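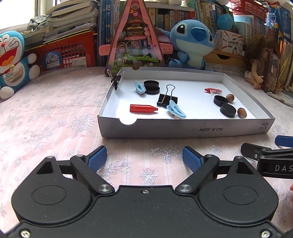 Hilau tablecloth, pale pink with silver snowflakes, in use under a box-lid tray of clips, lids and hazelnuts.

Hilau Snowflake Tablecloth, Pale Pink

Home > Table > Tablecloths > Hilau

Sold by Wurnari
Availability: in stock
Size: 200 x 200 cm
Colour: pale pink
Pattern: silver glitter snowflakes

Add to basket
Save for later

Product details

The Hilau is a square tablecloth in pale pink with a silver snowflake pattern. The snowflakes have a glitter finish. We bring it in for winter, but a good number of customers leave it on the table all year, mostly in children's rooms and on craft tables, and we now keep it in stock in every season.

Pink is the softer of our snowflake colours. It goes well with white crockery and plain cardboard boxes, and strong colours stand out on it. If you sort beads, buttons or hair clips at the table, dark and bright pieces are easy to pick out. White and silver pieces are harder to see, so put those in a dish or a box lid.

The cloth is a single layer. It will keep crumbs, pencil marks and glue spots off the table top, but it is not padded and it is not a heat mat. Use a trivet under hot dishes and pans.

What fits on it

The size is meant for a square family table with a drop on all sides. On a long table it will cover the middle and leave the ends bare. On a small desk you can fold it in half and still have enough to hang over the front.

Measure the table top first, then add the drop you want on each side. A short drop is best where small children sit, as there is less to pull on. For a round table the corners will hang lower than the sides. Some people like this and some don't. Tablecloth clips or weights (sold separately) will keep it in place outdoors or on a slippery top.

For craft and sorting

Small things roll. Hazelnuts and round beads will cross a table quickly if somebody knocks it, and a cloth slows them down only a little. A shallow box lid makes a good tray on top of the cloth, and it can be lifted away with everything in it when the table is needed for tea. Binder clips can be clipped to the rim of the lid so that they don't get mixed in with the rest.

Felt pens should have their caps on when not in use. Ink from washable pens normally comes out at the first wash. Permanent ink does not, and we can't give a refund for it.

Sharp scissors and craft knives will cut the cloth. Put a cutting board down first.

Specification

Name: Hilau Snowflake Tablecloth
Range: Lirkska winter table
Shape: square
Size: 200 x 200 cm
Weight: some 480 g
Ground colour: pale pink
Pattern colour: silver
Pattern: snowflakes, glitter finish
Edge: hemmed
Wash: 30 degrees, gentle cycle
Tumble dry: no
Iron: cool, on the back only
Dry clean: no
Supplied: folded, in a paper band

Washing and care

Shake the cloth out before washing. Wash it on its own the first time, inside out or folded with the pattern inwards. Use a mild liquid detergent and no bleach. Fabric softener can dull the glitter, so leave it out.

Do not wash at 60 degrees. The cloth can shrink at this setting and the silver will start to lift. If you need to get a stain out, dab it with cold water and a little washing-up liquid, leave it for a few minutes and then wash as normal. Do not scrub the snowflakes with a brush.

Hang it up to dry, away from a radiator. Creases from the packaging drop out after a day or so on the table. If you iron it, turn it over and put a thin towel between the iron and the cloth.

A little glitter comes away in the first few uses. You may find it on sleeves and on the floor. It gets less after the first wash but does not stop completely. We would not use this cloth for rolling out pastry or dough, and food should be on a plate or in a dish.

Storage

Roll the cloth round a cardboard tube if you have room. If you have to fold it, fold it loosely with the pattern inwards and change the fold lines now and then. Sharp folds left for months can crack the silver. Keep it somewhere dry. Don't store it in the same bag as candles.

Other items in the Lirkska range

Hilau Snowflake Tablecloth, Grey: same size and pattern on a grey ground.
Hilau Snowflake Tablecloth, Ice Blue: out of stock, due back in May.
Đàm table runner, plain pink: a close match for the pale pink cloth, no pattern and no glitter. Can be used on top of the Hilau or by itself.
Đàm napkins, plain pink: sold singly.
Tablecloth clips: sold as a set, to fit most table tops.

The Đàm items are dyed separately from the Hilau, and the shades may differ slightly. If you want a very close match, order a napkin first and hold it against the cloth in daylight.

Delivery

Orders are packed in a flat cardboard box and sent by standard post. The box does not fit through most letterboxes. You can choose a safe place or a neighbour at checkout. If you order a runner or napkins at the same time, they come in the same box unless one of them is out of stock, in which case we send what we have and post the rest later at no extra charge.

Returns

You can send the cloth back within 60 days of delivery if it is unused and still in its band. Unfold it far enough to check the colour and size, but please don't wash it before you decide. Washed cloths can be returned only if there is a fault. Take a photo of the fault and send it with your order number.

We don't count loose glitter as a fault. A hem that has come undone, a hole, or a patch where the pattern is missing does count, and we will replace the cloth or refund it, whichever you prefer.

Questions from customers

Is the pattern on both sides?
No. The snowflakes are on the top side only. The back is plain.

Can I wipe it down?
You can dab up small spills with a damp cloth. It is not waterproof, and larger spills will go through to the table. Put a clear cover over it if you expect a lot of water or paint.

Can I cut it to fit a smaller table?
Yes, but the cut edge will fray unless you hem it. We can't take back a cloth that has been cut.

Does the colour look the same as on screen?
It is a pale pink, and it may look paler under a bright lamp. The silver looks brighter or darker depending on where you stand.

Will it stay put on a glass table?
Not very well. Use the clips, or lay a thin anti-slip mat under it.

Is it suitable for use under a sewing machine?
It is, but the cloth can shift under the weight of the machine when you move it. Lift the machine when you want to turn it, and don't drag it across the snowflakes.

Do you sell the fabric by the metre?
No, only as finished tablecloths.

Page last updated 23 July 2021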